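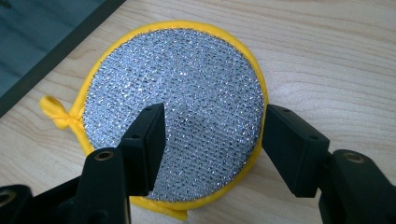
Photo: Tín Tiêu

clarnon-flowlogs README

Flow records from the Clarnon office network, cleaned up enough to share. Summaries only, no payloads. If you need packet captures this is the wrong repo, sorry.

Status: usable. Docs behind the data as usual. Last rebuilt in May.

What's in it

Flow summaries from 4 sites. Three are small branches, the fourth is Ceston, the main one with the server room. Each row is one flow: start time, length, bytes each way, packets each way, protocol, ports, which uplink it left on, site code. Addresses are replaced with tokens. Same token = same host inside one site. Across sites the tokens do NOT line up, don't try to join on them.

Files are gzipped CSV, one per site per day. Header row in every file. Times are UTC, seconds since epoch. Early builds had local time for Ceston, if you still have one of those delete it and pull again.

Folder layout

raw_masked/ is straight from the exporter after masking
clean/ has duplicates dropped and the broken rows taken out
labels/ is hand labels, see further down
tools/ has the scripts, Python, nothing fancy

Most people want clean/. Use raw_masked/ if you're studying exporter behavior or don't trust my dedup, fair enough.

How it was collected

Every branch router exports to a collector at Ceston. Active timeout 15 minutes, so a long transfer gets chopped into several rows. To stitch them back together run tools/stitch.py on a site folder. It matches on the token pair, ports and protocol, and it gets confused when a host reuses a source port fast. Known problem, not fixed.

Sampling is off at the branches. At Ceston it's 1 in 2000 on the backup uplink only, becuase the old box couldn't keep up. Byte counts for that uplink are NOT scaled. Multiply yourself or leave it out.
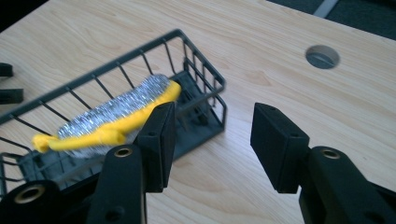 Uplink column is either A or B. A is the leased line, B is the cheap broadband. Barros and Valletti swapped theirs partway through when the new policy went in, so for those sites check sites.csv for the changeover time before you compare anything. Skipping this gives you a very exciting graph that means nothing.

Labels

Small set. Voice, video call, backup, web, other. Done by Tín Tiêu from port plus traffic shape plus asking people what they were running. Two passes, and rows where the passes disagreed are marked unsure. Please don't fold unsure into other. They're different things.

Nothing is labeled as an attack. There may be scans in there, nobody went looking.

Known gaps

- Valletti collector link dropped overnight a few times, files are short, not missing
- IPv6 rows only from Ceston
- ICMP type is stuffed into the destination port field, exporter quirk
- packet counts of zero show up in raw_masked/, removed in clean/
- guest wifi left out on purpose at all sites

Quick start

Clone, then run tools/fetch.py with a site name. Then tools/check.py, which compares checksums and prints anything off. If check.py complains on a single file fetch that one again before opening an issue, it's nearly always a half download. Needs Python 3 and pandas. Reading a full site into memory is a bad idea on a laptop, use the chunk option.

Good for

Path selection tests, capacity planning homework, teaching people what flow data looks like when it's messy. Not good for anything about individual users. Don't try to undo the masking, that's a condition of use and it's in the LICENSE file.

Versions

v2 is current. v1 used a diffrent token scheme so v1 labels won't match v2 files. Column order changed too.

Issues and pull requests welcome, replies are slow. Put the site code and file name in the title please.

TODO: schema page, proper test for stitch.py, rename the uplink column to something less dumb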